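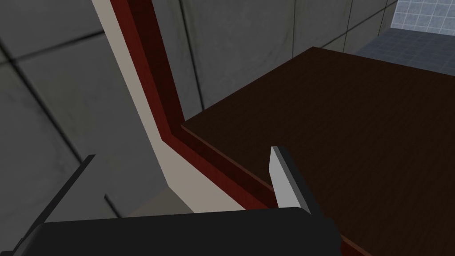 有位读者来信说，他在旧公寓里住了多年，换过地板，换过窗，最后让他觉得家里“顺手”了的，是把卧室门上的球形把手换成了压杆式的。他母亲手指关节不好，以前进出卧室要用两只手去拧，后来用手肘一压就开。他在信里问，为什么当初盖房子的人没有想到这一点。

阅读时间：8分钟

这个问题不容易用一句话回答。门把手是住宅里被触碰次数最多的物件之一，却很少有人在买房时认真看它。看房的人会看朝向、看层高、打开水龙头试水压，把手只是在推门的时候顺便握了一下。交房以后，它往往要到松了、歪了、锁舌弹不回来了，才重新被注意到。

为了写这篇文章，我们去了Skiltden。这座小镇从前靠铸造和五金加工过日子，河边一带的厂房现在大多改了用途，仍在开工的几家挤在旧车站后面的一条街上。Goicoechea是其中做把手时间最长的一家，前面是门市，后面是车间，中间隔着一道总也关不严的门。门市墙上挂着103种把手，每一种下面贴着手写的编号，编号并不连续，停产的型号就空着。

店里的人说，客人进来一般先看颜色，再问价钱，很少有人伸手去握。他们的做法是先不报价，让客人把墙上的把手挨个压一遍。压过之后，多数人会改主意。看着利落的方杆，握久了硌手心；看着笨重的圆杆，反而压得轻松。杆的末端是否向门板回弯也有讲究，回弯的不容易勾住袖口和包带，端着东西从门边过的时候差别很明显。

球形把手和压杆把手各有各的道理。球形的占地方小，不容易被小孩和猫狗打开，零件也少，坏了换整套就行。缺点是它要求手能握紧并且能转动，手湿、手上有油、戴着厚手套，或者手指力气不够，都会变得麻烦。压杆把手只需要向下的力，用手背、前臂甚至胯部都能操作。它的问题在另一头：杆子伸出来，长期单侧受力，里面的回位弹簧容易疲劳，时间一长，杆子就会微微下垂。很多人以为是螺丝松了，拧紧之后没过几天又垂下来，其实该换的是弹簧。

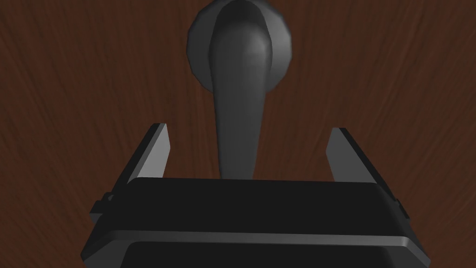 本页最后更新：2023年9月14日

弹簧的事，Goicoechea的车间讲得最多。他们拆过许多送修的旧锁体，发现里面的毛病相当集中。弹簧断的少，变软的多；方轴磨圆的少，方轴与把手之间留了空隙的多。空隙一开始只有一点点，压下去会有轻微的“咔”一声，住户听惯了就不再理会。等到把手空转半圈才带动锁舌，方孔的四个角多半已经磨坏，只能连把手一起换。

他们的建议很普通：听到响声就拆开看一次，紧定螺丝松了就拧紧，方轴上有锈就擦掉，抹一点薄薄的润滑脂。不要往锁孔里灌食用油，油会变黏，粘住灰尘，冬天尤其难转。也不要为了省事在方轴外面缠胶带，胶带压不了多久就会碎在锁体里。

安装高度是另一件常被争论的事。旧房子里的把手普遍偏高，原因说法不一，有人说跟当年门扇中间那道横档的位置有关，有人说只是木工师傅按自己的身高定的。把手装得高，站着的人用起来问题不大，小孩、坐轮椅的人和弯着腰提东西的人就吃力。改高度比换把手麻烦得多，旧孔要补，锁扣板也要跟着移，门框上会留下一块颜色不同的补丁。实木门还可以镶一块木料再打磨，空心门往往补不牢，车间的人一般劝客人连门一起考虑。

把手和门板之间的距离也值得量一量。伸手进去，指节如果会碰到门板，这只把手就太贴了。冬天手干的时候，每天蹭几次，指节上很快就会起皮。门市里有一条不成文的规矩：给手大的客人试样，要把样品装在立着的板上，不能拿在手里比画。拿在手里，什么把手都显得合适。

材料方面，店里卖得最好的一直是锌合金，便宜，能压出各种形状，表面处理也多。它怕的是潮湿和磕碰，镀层一破，底下就会起泡。不锈钢耐用，冬天摸上去凉。黄铜贵，重，用久了会变色，有人专门喜欢这一点，也有人隔一阵子就要擦亮一次。木柄在走廊和卧室里用得住，放在厨房和浴室门上就要勤上油。

前几年，镇上做过一次旧楼改造，项目叫Nostamance，覆盖70户，住户以老年人为主。改造的预算有限，大头花在管道和照明上，把手本来不在清单里。后来入户登记时，开门费力这一条被反复提起，才临时加了进去。最后有40户把室内门全部换成了压杆式，其余的只换了浴室门，或者决定不换。

不换的理由也很具体。有一户养着一只大狗，早就学会了扒压杆开门；有一户的走廊太窄，杆子伸出来会碰到助行架；还有一户说，旧把手是结婚那年装的，用着没有不方便，换了反而要重新习惯。施工队没有再劝，只把松动的螺丝都拧了一遍。

那次改造留下的麻烦主要在配件上。所用的锁体由供应商Zoltix统一提供，孔距与旧门不同，几乎每扇门都要重新开孔。工期因此拖到了第二年3月。现在再有人来问旧门换锁，Goicoechea会先要三个数：门厚、孔距、锁舌中心到门边的距离。报不全的，请他回去量了再来，或者干脆把旧锁拆下来带着。

至于来信读者的问题，店里的人是这样看的：盖房子的人通常比住进去的人年轻，挑把手的时候手也还好使。图纸上门只画一道弧线，开向哪边写得清楚，用什么开没有写。到了采购那一步，把手和合页、门吸、插销列在同一张单子上，按总价比较，哪家便宜几块钱就用哪家。

如果只打算换一扇门，车间建议从浴室门换起。那里手常常是湿的，人也最容易在开门的一瞬间失去平衡。选带外侧应急开启槽的型号，里面的人万一出不来，外面用一枚硬币就能拧开。装好以后，关上灯，闭着眼睛从里面开一次门，再从外面开一次。杆子摸得到，压得动，松手能自己弹平，就可以收工了。拆下来的旧把手不必急着扔，方轴和螺丝留在抽屉里，家里别的门迟早用得上。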